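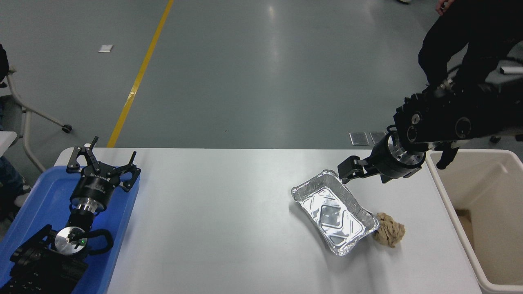

## 4. Clearing the table

The Herneo table guide assumes you have already done Section 3 and that everyone has stopped eating. If either is untrue, go back.

1. Deal with the foil tray first. It weighs next to nothing and will leave the table if somebody opens a door with enthusiasm.
2. Pick up whatever has been balled up and left beside it. Open it out over the bin before deciding what it is. Cloth goes in the wash, paper goes in the bin, and forks have been known to travel inside either.
3. Lift the foil tray with both hands, one under each short end. The sides are for looks.
4. Scrape, rinse and check for holes. A sound tray can go around again. A leaky one gets flattened and recycled.

> **Caution:** Foil edges are sharper than they look. Run a cloth along the rim, never a thumb.

5. Bring the big bin up beside the table so that its rim sits below the tabletop, then wipe toward it. Wiping away from it is also possible, and you will meet those crumbs again.
6. Leave the blue plastic tray until last. Move it flat, with whatever is in it - tipping it to save a trip saves no trips.
7. Wipe the top with warm water and a drop of dish soap. Dry it with a second cloth.

**Note:** The white top marks if you use scouring powder. Ackermann sells a replacement, part 3038, and the price is its own caution.

**Note:** Do not stack more than 38 pounds at one end. The Didthorpe legs are sturdy, but they have opinions.

Folding and storage are covered in Section 5.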